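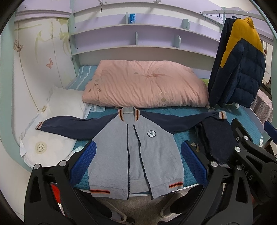 Collecting Garment Folding Examples with Hand-held Grippers
Project report, Hiba Sayegh
Trorkidlow group, garment handling strand

1. Purpose

The aim of the project was to gather examples of people folding clothes with hand-held grippers, in ordinary bedrooms, for training a folding policy. Earlier data held by the group, the Matar set, was recorded on a bare table under fixed lights. A policy trained on it did poorly when the garment lay on a patterned or quilted surface, and worse when other cloth was in view. The present work covers beds only.

2. Equipment

The operator holds one gripper in each hand. Every gripper has a camera on it which sees its own fingers and whatever lies beyond them. The fingers close on textured blue pads. Opening width and hand position are logged with the video and brought to a common clock by the Brornby logger. No robot is used at the collection stage.

3. Garments

Zip-front jackets were given the most time. A jacket lying open has two free front edges that do not stay parallel: on the grey and navy baseball jacket the zipper edge on one side falls almost straight to the hem, while the other bends near the chest and slants away. The lining between them is plain light grey and close in tone to the outside, so the edge has to be found from the black zip. Striped ribbing at the collar and cuffs gives clearer landmarks than the body does. Raglan sleeves in a second colour were easy to label, except where a sleeve end rested on another dark garment.

4. Procedure

Each example starts with the garment spread front side up and ends when both grippers have let go and moved clear. The order of folds was fixed for jackets: fronts brought together, sleeves in, hem to collar. The operator was free to choose the grasp points. Bedding and other clothes were left where they lay.

Operators worked in blocks of 13 examples with a rest between blocks. An example was dropped if the garment left the bed, if either camera lost the garment for more than 2 seconds, or if a bare hand touched the cloth. Regrasping was allowed and was marked in the log.

5. Problems met

Slack quilted sheets were the main source of failed grasps. The lower finger tends to pick up the sheet along with the hem, and the operator often notices only on lifting. Approaching from the part of the hem that hangs past the edge of the bed reduced this, but it also narrowed the range of grasps in the set – a trade we accepted for jackets and not for shirts.

Clock drift between the two grippers was found in October, after 10 blocks had been recorded. These were realigned by hand on the first finger closure of each example. Two blocks could not be recovered and were left out.

The second gripper often enters the view of the first. We had planned to mask it, but the masks also removed cloth near the pads, which is the part the policy needs most. The video was kept unmasked.

6. Labelling

Labels were made in Clevau. For jackets they consist of the collar, both cuffs, both lower corners of the front and the current fold step. Points hidden under other cloth are marked as hidden and given no position. Badges and prints on the garment are not labelled. Prints on the bedding caused some false collar detections in the automatic first pass and were corrected by hand.

7. Remaining work

The jacket examples still have to be split by room, so that no bed appears in both training and test data. Hooded garments have not been started.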